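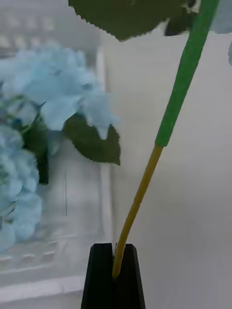 읽는 시간 4분

12월만 되면 집이 갑자기 칙칙해 보이는 병이 도진다. 커튼을 바꿀까 러그를 바꿀까 한참 고민하다가 결국 제일 만만한 조화로 결정했다. 생화는 작년에 실컷 사 봤는데, 우리 집은 난방을 세게 트는 편이라 사흘이면 고개를 푹 숙인다. 물 갈아 주는 것도 자꾸 까먹고. 그래서 올겨울은 조화다!

사실 나는 조화를 좀 무시하던 사람이다. 어릴 때 할머니 댁 텔레비전 위에 먼지 뽀얗게 앉은 장미가 있었는데, 그 기억이 너무 강해서 그런가 보다. 그런데 지난번에 Danylo Dmytriv 씨네 저녁 초대를 받아 갔다가 현관에 꽂힌 가지를 보고 진짜인 줄 알았다. 만져 보고서야 알았음. 어디서 샀냐고 물었더니 Lurkeo라는 가게를 알려 줘서, 집에 오는 버스 안에서 바로 장바구니를 채웠다 (이런 건 참 빠르다).

줄기는 한 대에 3,000원짜리부터 있었고 나는 제일 싼 것과 중간 것을 섞어서 골랐다. 사이트에 후기가 422개나 달려 있길래 그것도 꽤 읽었는데, 색이 화면보다 진하다는 사람 반, 연하다는 사람 반이라 별 도움은 안 됐다. 배송비는 따로 2,457원. 왜 이렇게 애매한 금액인지는 지금도 모르겠다.

상자를 열고 제일 먼저 한 일은 잎 펴기. 조화는 납작하게 눌려서 오기 때문에 처음 꺼내면 정말 볼품이 없다. 잎을 하나씩 바깥으로 벌려 주고 가지도 이쪽저쪽으로 구부려 주는데, 좌우를 똑같이 맞추면 도리어 가짜 티가 난다. 하나는 좀 처지게, 하나는 뒤로 돌아가게. 잎 가장자리가 톱니처럼 잘게 파인 것은 방향만 살짝 틀어 줘도 분위기가 달라져서 이게 은근히 재미있다. 차 한 잔 식는 줄도 모르고 만지작거렸다.

그리고 줄기 아래쪽. 나는 조화를 살 때 꽃만 봤지 줄기 끝은 신경도 안 썼는데, 이번에 보니까 누런 막대 같은 심이 아래로 쑥 나와 있고 초록색은 중간부터 시작하는 것이 있다. 초록 부분이 뭉툭하게 딱 끊겨 있어서 투명한 유리병에 꽂으면 그 경계가 그대로 보인다. 처음에 아무 생각 없이 유리병에 꽂았다가 '어, 이게 뭐지' 하고 도로 뺐다. 우리 집 남자는 안 이상하다는데 나는 자꾸 거기만 보이는걸!

해결책은 두 가지를 생각했다. 하나는 꽃집에서 쓰는 초록 테이프를 심에 감는 것. 예전에 쓰다 남은 게 서랍 어딘가에 있을 텐데 끝내 못 찾았다. 다른 하나는 그냥 불투명한 화병을 쓰는 것. 당연히 두 번째로 갔다. Terkach라고 작은 도자기 공방에서 산 회색 화병이 있는데, 입구가 좁고 속이 깊어서 아랫부분이 쏙 숨는다. 진작 이럴걸.

길이 맞추는 것도 은근히 고민이었다. 너무 길면 앞으로 쏟아지고 짧으면 화병에 푹 빠진다. 자르자니 심에 철사가 들어 있으면 가위가 망가질 것 같고 (예전에 멀쩡한 주방 가위를 하나 보냈다…) 그래서 이번에는 안 자르고 화병 바닥에 신문지를 뭉쳐 넣어 높이를 올렸다. 무게 중심이 걱정되면 자갈을 좀 넣어도 되는데, 나중에 쏟아 내기가 귀찮아서 나는 신문지파다. 꽂을 때는 키 큰 것부터 뒤에 자리를 잡아 주고 잎이 넓은 것을 앞으로 빼서 입구를 가렸다.

완성까지 거의 2시간. 줄기 몇 대 꽂는 데 뭐가 그렇게 오래 걸리냐고 하면 할 말이 없다. 꽂고, 세 걸음 물러나서 보고, 다시 와서 하나 빼고, 또 물러나서 보고. 중간에 고양이 Kobzar가 와서 잎 끝을 씹으려고 하는 바람에 화병은 거실 탁자에서 책장 위로 올라갔다. 고양이 키우는 분들은 높은 데 두시길. 작은 열매 달린 것은 특히 조심하셔야 한다.

관리는 가끔 부드러운 붓으로 먼지를 털어 주려고 한다. 화장 브러시 안 쓰는 게 하나 있어서 그걸로 당첨. 물티슈로 닦으면 잎에 얼룩이 남는다는 후기도 있어서 일단 안 하기로 했다. 봄이 되면 상자에 다시 넣어야 하는데 그때 또 눌리겠지. 뭐, 그건 봄의 내가 하겠지.

참, 화병 옆에 둔 초는 Undthorpe 것인데 향 물어보시는 분이 계셔서 적어 둔다. 무화과 향이고, 켜 놓으면 좀 달다. 나는 켜지 않고 그냥 둘 때가 더 좋다. 다음에는 현관에 둘 리스를 만들어 볼 생각이라 남은 잎가지는 안 버리고 모아 두었다. 혹시 리스 틀 튼튼한 것 아시는 분은 댓글로 알려 주세요!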